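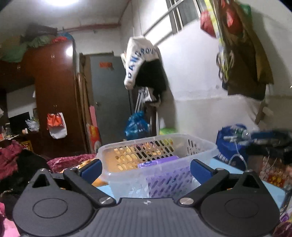
Clear slotted basket, purple packet inside, blue pads on either side of it.

Stinell hand-held gripper: long-term review
Posted by Marlina Sumampouw, May 1, 2022

I have had the Stinell since November and I still look forward to picking it up, so take this as a review from someone who is already fond of the thing. We use it to record demonstrations for a robot arm. You hold the gripper, do a chore with it, and the recording goes off to train the arm. Ridwan Simanjuntak looks after the training end. I mostly tidy things, over and over.

The fingers are what won me round. They are black with soft blue tips, angled in towards each other, and they close evenly enough that I stopped thinking about them within the first evening. Our old Kedimel had hard flat jaws and anything see-through and bendy would shoot out sideways. Slotted plastic baskets were the worst, and I had more or less given up on them. With the Stinell I can take one with a packet in it, lift, turn, put it down on the table and go again. I did 200 of those in one sitting (with tea!) and only had to throw away 6.

Grip is lovely on thin plastic. You can feel through the trigger when the wall of a basket starts to give, and you learn to stop just before that. Fabric is good too. Folded shirts, fine. A loose blanket takes practice, as the tips like to pinch one layer and leave the rest behind, and I still get it wrong when I'm in a hurry.

The body is ribbed and dark grey and quite wide. I have small hands and assumed I would hate it, but the weight sits well back and my wrist is happier than it was with the Kedimel. Sekar Wijaya, who has much bigger hands than me, finds the trigger guard tight and has asked Stinell for a larger one. They replied the same day, which was nice, although the larger one doesn't exist yet.

Swapping tips is a screwdriver job. One small screw at the base of each finger, pull, push, done up again. The screws are tiny and I have already lost one down the floorboards, so order spares with your first set. I got through 2 pairs of tips over the winter. They go shiny and then they start to slip on anything smooth.

What else? The battery lasts me an afternoon. The charging lead is far too short. The manual is a single folded sheet and skips calibration completely, so I rang up and Nevzat Soylu talked me through it in ten minutes. It is easy once you know: close the fingers fully, hold for a slow breath, open fully, wait for the beep. Please print that on the sheet!

My other grumble is the file names. Every recording gets a long string of digits and nothing else, and when you have 2000 of them you will wish you had kept a notebook. I keep a notebook now.

I tried the Riviere as well, for a week, on loan. It's lighter and the software is far prettier, but the fingers flexed whenever I picked up anything with a bit of heft, and I sent it back without much regret.

If you work in ordinary rooms with ordinary clutter and want something you can grab off the shelf and use straight away, I'd get the Stinell. Mine goes to Ridwan's for a firmware update next week and I'm already cross about being without it.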